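Support Tickets Knowledge Base Downloads Contact
Support > Tickets > Shipping Module > Ticket 2931
Print this page | E-mail this page

Ticket 2931: Carrier rejects labels for long cartons, "dimension mismatch"

Opened by: Ecaterina Hodoroagă, Povilard, dispatch office
Assigned to: Tamer Farah, Brovura support
Product: Brovura Shipping Module
Opened: June 26, 2023
Status: Closed 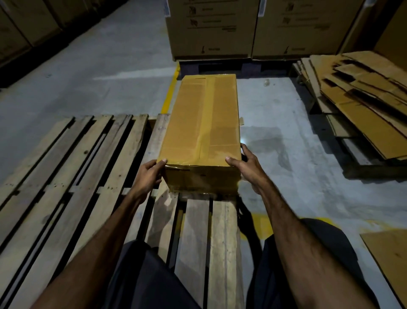 Ecaterina Hodoroagă wrote:

Good morning. Since we installed the update, a part of our labels is refused by the carrier Penen. The label prints normally on our side, but when the order is sent to Penen we receive the message "dimension mismatch, label void". It happens only with long cartons. Small cartons go through without any problem.

I tried the following before writing to you:
– restarted the print station and the label printer
– deleted the order and entered it again
– printed from the second station, with the same result
– changed the carrier to Quinlan for one order. This label was accepted.

I attach the log from the first station. Please tell me if you need also the log from the second one.

Tamer Farah wrote:

Hello Ecaterina, thank you for the log. I can see the rejected requests. Could you open Settings, Carriers, Penen and tell me what is written in the field "Length unit"? Please also check one of the rejected orders and copy for me the length exactly as it is shown in the order, with any period or comma.

Ecaterina Hodoroagă wrote:

The field "Length unit" says "auto". For Quinlan it says "cm". I don't remember that we ever set it to "auto", but my colleague who did the first setup in January is not with us anymore, so I can't ask.

The length in the order is 100, without period or comma. In the log I see 1000 in the same place. I did not notice this yesterday.

Tamer Farah wrote:

That explains the rejection. With "auto" the module guesses the unit from the size of the number. Under 100 it takes centimeters as they are. From 100 up it now converts to millimeters, and Penen reads the result as centimeters again. The old version did not convert anything, so you had no trouble before.

Please do this:
1. Set "Length unit" for Penen to "cm" and save.
2. Close the module on both stations. If one stays open it can write the old value back.
3. Open the module and go to Tools, Clear label cache.
4. Reprint one rejected order and send only this one.

Ecaterina Hodoroagă wrote:

I did steps 1 to 4. The test order was still refused, with the same message. I checked the setting again and it was "auto". Maybe I was too fast with the second station – it was closed, but the small icon near the clock was still there.

Tamer Farah wrote:

Yes, the icon is the background service and it has to be stopped too. Right click on it and choose Exit, on both stations, then repeat from step 1. I will add this to the instructions, it should have been there.

Ecaterina Hodoroagă wrote:

Now it works. The test order was accepted by Penen, and after it I sent the other 14 orders which were waiting. All accepted. The setting remains "cm" after a restart.

One question remains. In the archive we have over 4000 old labels. Do I have to change something there?

Tamer Farah wrote:

No, archived labels are not sent again, so you can leave them. Only if you use "Copy order" from an old one, please look at the length before you print. The "auto" option will be corrected in the next update, but I recommend that you keep "cm".

Ecaterina Hodoroagă wrote:

Understood, I will tell the others in the office. You can close the ticket. Thank you for the patience.

Ticket closed by Tamer Farah. Cause: unit conversion in carrier profile. Solution: fixed unit, background service stopped on all stations before saving.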